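Sábado, tarde. Port de Fadow, rama de colisiones.

Sigue el fallo del nivel 3: el segundo jugador atraviesa la plataforma móvil si salta en el mismo fotograma en que cambia el scroll. Reproducido en 51 de 400 intentos con entrada grabada. Con un solo jugador no aparece. El volcado de Kemeys muestra que la posición de la plataforma se actualiza después de la comprobación de suelo, y el jugador 2 lee el valor viejo.

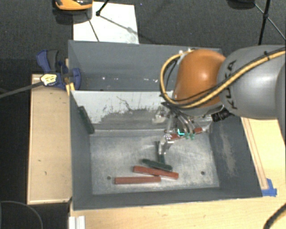

Probado a mover la actualización de plataformas al principio del bucle. Desaparece el fallo, pero los disparos diagonales salen un píxel bajos y el jefe final de Plirnari (mismo motor) pierde un punto de impacto. Revertido.

Segunda opción: guardar la posición anterior y comparar contra las dos. Cuesta unos 900 ciclos por fotograma con la pantalla llena. En Brerkik entra; en la placa antigua hay parpadeo de sprites.

Pendiente: repetir la tanda con autodisparo y mirar si la tabla de sprites admite otro orden. No tocar el scroll vertical hasta cerrar esto.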